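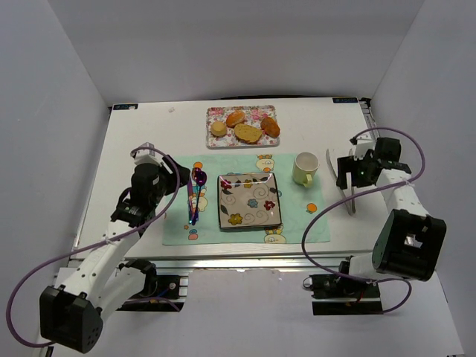
Bread notebook, October 2024

Rye starter is finally behaving! I moved it to the shelf over the fridge and it doubled before lunch, which it hasn't managed since February. Smell is much milder too - more yogurt, less nail polish. Keeping it on equal parts flour and water for now, no more fiddling.

Batch with the new Zundau flour. 641 g flour, 264 g milk, one egg, butter at the end. The dough felt stiff for the first few minutes and I nearly added more milk, but Vanderleia told me to walk away and let it sit, and she was right. After the rest it stretched like a dream. I want to try this with every enriched dough we make. Long rest first, then butter, then knead until it stops sticking to the bowl.

Oven: the dial is lying to us again. Set to 200 C, and the thermometer on the middle rack took 26 minutes to get there. The back left corner still runs hot, so rotate halfway through and don't trust the color of whatever sits there. Dalva thinks the door seal is worn. I'd like to test with the stone out before we order parts from Printon.

Shaping notes. Small rounds hold up better if the seam is pinched twice and left underneath for the whole second rise. Ovals want a tighter roll than I've been giving them. Mine opened along one side, Dalva's didn't, so I watched her hands for a while and she uses the heel of the palm where I use my fingertips. Copying that from now on.

Taste: the Zundau batch is sweeter than the Flustley one with no extra sugar, and the crumb pulls apart in long soft strands. I'm thrilled with it. Day two was still good, day three toast only.

To do:
- repeat with the egg left out
- try an overnight rise in the fridge, same weights
- ask Vanderleia for the Guimarães cornbread recipe, the one with scalded meal
- new scale batteries
- label the flour bins (the two white flours look identical and I've mixed them up once already)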